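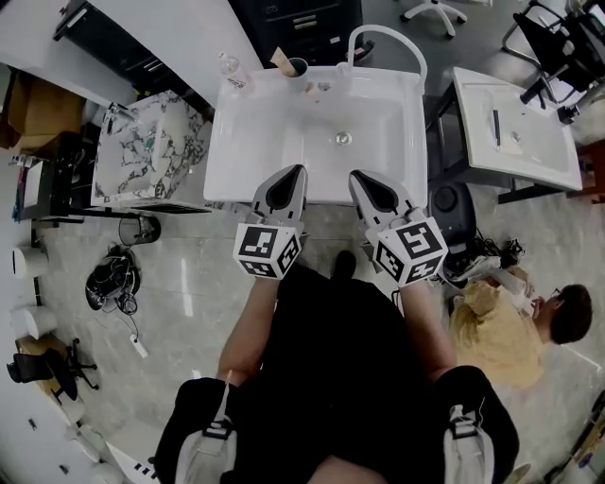
Two hand-held grippers over the large basin, jaws pointed forward and marker cubes in plain sight.

Gallery: Good practice for hand-held gripper work at the sinks

Wed 13 August
By Intan Lumenta

The Wattimena practice sheet for hand-held grippers has been revised, and this page puts the sink section where everyone can find it. The old sheet was written for tabletop work and said very little about basins, faucets or where to put your feet. Ratih Sutanto and Pieter Mthembu rewrote it over the summer. The full sheet has 40 rules, and most of them carry over unchanged. The ones that matter at the sinks are below, along with a few notes on how we apply them.

Start position. Both grippers are held out over the basin before a recording begins, one in each hand. Hold still for a slow count of four, then start the task. Recordings that begin with the hands already moving are harder to line up afterward and usually get sent back.

Marker cubes. The black-and-white codes on the cubes must stay visible for as long as the task allows. Sleeves stay above the wrist if they are loose. Do not wipe the cubes with anything abrasive, and do not put tape over a scuffed code — report it and swap the gripper.

Faucets. A tall curved faucet is easy to hit when you bring one hand across the other. Plan the reach before you start. If a gripper strikes the faucet or the rim, stop, finish the recording early and mark it as a contact. Contacts are not counted against anyone.

Items on the rim. Bottles and cups may stay on the back rim if they are part of the setup. Personal drinks go elsewhere. Once a run of recordings has begun, leave rim items where they are unless the task calls for moving them.

Straps. Shoulder straps are buckled and adjusted before the grippers are picked up. A second person may help with this. Loosen them between runs if you need to, and log the change.

Floor. Cables and bags should be cleared from the walking path before the first run of the day. Closed shoes only. This was rule 31 on the old sheet and has moved up to rule 2.

Second person. A helper may work close by, including down at floor level, but should say so before reaching toward the basin. The person holding the grippers has the right of way. We had some debate over this one, and Endang Purba's wording was the version that stayed.

Requests for changes go to Pieter with the reference 3609 in the subject line. The next review is planned for the end of August.

Related
Ultbridge: charging and storing grippers overnight
How we label a contact
Plerkulex log format, short guide
Tabletop section of the practice sheet

Comments

Zahira Sinaga
Does the four count apply when you are repeating the same task several times in a row? The tabletop sheet let us skip it after the first one.

Intan Lumenta
Yes, every recording. The tabletop section will be changed to match.

D. at Drukico
We use nearly the same floor rule. I would add a line on power strips near sinks — ours have to be off the floor.

Ratih Sutanto
Good point, I have added it to the list for the review.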